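집게손 두 종류, 한 달 써 보고 적는 수다

안녕하세요, 또 저예요! 지난 호에서 양팔 작업대의 집게손을 바꿔 볼까 고민 중이라고 살짝 흘렸더니 답장이 꽤 왔더라고요. "그래서 뭐가 나아요?"가 제일 많았고, "그 돈이면 카메라를 하나 더 다세요"도 있었습니다(맞는 말씀인데 카메라는 다음에요). 그래서 이번 호는 통째로 집게손 이야기입니다. 11월 내내 옷만 접었어요.

비교한 건 두 가지예요. 하나는 원래 쓰던 Baran 집게손이고, 다른 하나는 Darthorpe에서 빌려 온 Wurkon입니다. Baran은 손가락 끝이 넓적하고 단단한 편, Wurkon은 끝이 얇고 살짝 휘어요. 팔도 그대로, 제어기도 그대로 두고 손만 바꿨습니다. 한꺼번에 여러 개를 바꿨다가 뭐 때문에 좋아졌는지 영영 모르게 된 경험, 다들 한 번쯤 있으시죠? 저는 두 번 있습니다.

작업은 단순해요. 쌓아 둔 빨래 더미에서 옷을 하나 꺼내고, 펴고, 접고, 모서리를 맞춰서 내려놓기. 사람은 통화하면서도 하는 일인데 팔 두 개한테 시키면 갑자기 철학 문제가 됩니다. 어디까지가 소매고 어디부터가 몸판인지, 지금 잡은 게 한 겹인지 두 겹인지! 특히 짙은 색 옷이 골치예요. 남색이나 검정은 주름이 그림자랑 섞여 버려서, 화면만 보고 있으면 저도 가장자리를 헷갈립니다. 그래서 일부러 어두운 옷을 많이 섞었어요. 쉬운 옷만 접으면 손 차이가 잘 안 보이거든요.

접은 횟수는 손마다 대략 1,000번. 처음에는 좀 적게 하려고 했는데, 초반 며칠은 제가 조종에 익숙해지느라 숫자가 엉망이었어요. 어제 못 접던 옷을 오늘 척척 접길래 손이 좋은 줄 알고 신났다가, 기록을 보니 그냥 제가 는 거였습니다. 그 구간은 빼고 다시 셌어요. 순서도 중간중간 바꿔 가며 썼고요. 오전에 Baran, 오후에 Wurkon, 다음 날은 거꾸로. 바꿔 끼울 때마다 영점을 다시 맞춰야 해서 귀찮긴 했는데, 나중에 표를 보니 그러길 잘했더라고요.

작업대에서는 이런 모양새로 접습니다. 남색 옷을 가운데 두고 양쪽 손이 위에서 같이 내려오고, 다음 차례 옷들은 오른쪽에 수북하게 쌓여 있어요. 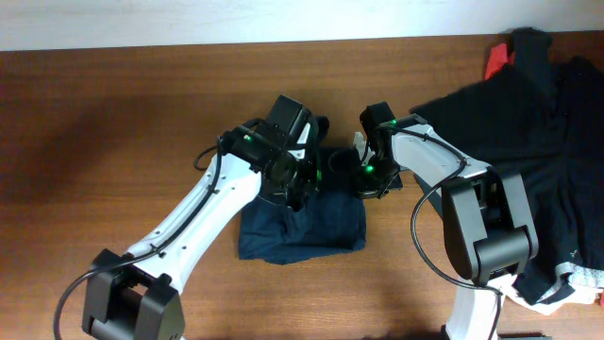 그래서 뭐가 나았냐면요

얇은 옷은 Wurkon이 확실히 편했어요. 끝이 얇으니까 천 밑으로 쏙 들어가고, 상판을 살짝 눌러도 손가락이 휘면서 받아 줍니다. Baran으로 얇은 티셔츠를 집으려면 높이를 정말 꼼꼼하게 맞춰야 해요. 조금 높으면 헛집고, 조금 낮으면 상판에 쿵. 저는 그 쿵 소리에 아직도 어깨가 움츠러듭니다. 손가락 끝에 고무를 덧대면 좀 나아지는데, 그러면 이번엔 옷이 손에서 잘 안 떨어져요.

반대로 두꺼운 옷, 그러니까 후드나 겨울 바지는 Baran이 이겼어요. 겹겹이 접힌 걸 들어 올릴 때 Wurkon은 끝이 벌어지면서 안쪽 겹을 흘리더라고요. 실패 기록을 따로 모아 봤더니 두꺼운 옷에서 겹을 놓친 게 Wurkon은 29번, Baran은 19번이었습니다. 엄청난 차이는 아닌데, 하필 마지막 접기에서 놓치면 처음부터 다시 펴야 해서 체감은 훨씬 커요(한숨).

그리고 케이블! 집게손 얘기에 웬 케이블이냐 하시겠지만 이게 은근히 큽니다. 저희는 선을 팔 바깥으로 넉넉하게 늘어뜨려 쓰는데, 너무 짧으면 손목을 돌릴 때 당기고 너무 길면 옷에 닿아요. Wurkon은 커넥터가 옆으로 나와서 손목을 안쪽으로 꺾을 때 신경이 쓰였고, Baran은 뒤로 빠져서 훨씬 얌전했습니다. 양팔이 가까이 모이는 작업을 하신다면 카탈로그에서 파지력만 보지 마시고 커넥터 방향도 꼭 보세요.

지금 마음은 왼손 Wurkon, 오른손 Baran 짝짝이 조합으로 기울고 있어요. 왼손이 얇은 끝으로 가장자리를 들추고 오른손이 꽉 잡아 주는 식으로요. 좌우 설정값을 따로 관리해야 하는 게 벌써 무섭지만 일단 해 보려고요. Vultedbridge 쪽에서 비슷한 조합을 쓰신다는 분이 계시던데, 혹시 이 글 보시면 손목 보정을 어떻게 하시는지 답장 좀 부탁드려요!

다음 호에는 짝짝이 조합 결과랑, 미뤄 둔 카메라 이야기를 들고 오겠습니다. 수건 접기 기록도 표로 정리하는 중인데 열 이름을 제 마음대로 붙여 놔서 손을 좀 봐야 해요. 먼저 받아 보고 싶으신 분은 이 메일에 그대로 답장 주시면 보내 드릴게요.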